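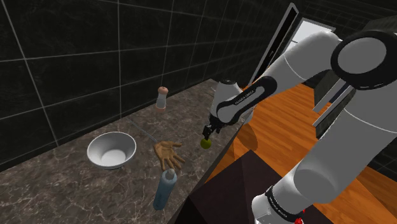
Tovis Releases Flarkimus, a Simulated Kitchen Kit for Robot Arm Practice

Monday, October 14, 2024 – Tovis is pleased to announce the release of Flarkimus, a simulation kit for teams who teach robot arms to handle everyday things. The kit comes with ready-made kitchens, a library of household objects, and a set of starter tasks, and it runs on an ordinary workstation with one graphics card.

Flarkimus grew out of a smaller project called Bravo, which Tovis shared with a handful of testers in June. Bravo had a single room and very plain lighting. Testers liked how fast it loaded and asked for more clutter, more surfaces and more ways to look at the same job. All three requests made it into this release!

"We wanted counters that feel like somebody's counter," said Arlo Esposito, who leads the Flarkimus team. "Fruit, bottles, a bowl, something odd lying in the middle of it all. A gripper has to sort out which thing it came for, and that's where the fun starts."

A closer look at the counter task

One of the starter tasks asks the arm to go after a small, round green object on a veined marble counter. Other items share the surface, among them a blue bottle and a white bowl. The task can be viewed from out in the room, with the arm and the tiled wall in sight, or from close in at the gripper, where the fingers themselves hide part of the target. Esposito said the close view is the one his team argued over most, and the one he is proudest of.

"When a finger covers half the fruit, the software still has to know it's there," he said. "You can practice that here as often as you like, and there's nothing to mop up."
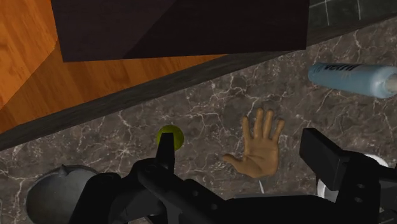 What comes in the kit

The full download includes 126 kitchen layouts and 769 objects, each with its own weight and surface grip settings. Users can swap counters, floors and wall tiles, move the light, and save any arrangement to come back to later. There are 2 viewpoints switched on by default, and more can be added from the settings menu. Some 3000 recorded practice runs are included as well, so new users can get going before they have made any of their own.

The object editor, Beltow, is part of the package. It lets users bring in their own models and set how heavy or slippery they should be – a job that used to mean editing text files by hand.

Availability

Flarkimus is available now from the Tovis website. Teams that tested Bravo can move their saved rooms over with the import tool, and the setup guide covers the steps. A free classroom edition with a smaller set of kitchens is also ready for download.

Questions about the release can be sent to the Flarkimus team through the contact form on the Tovis website.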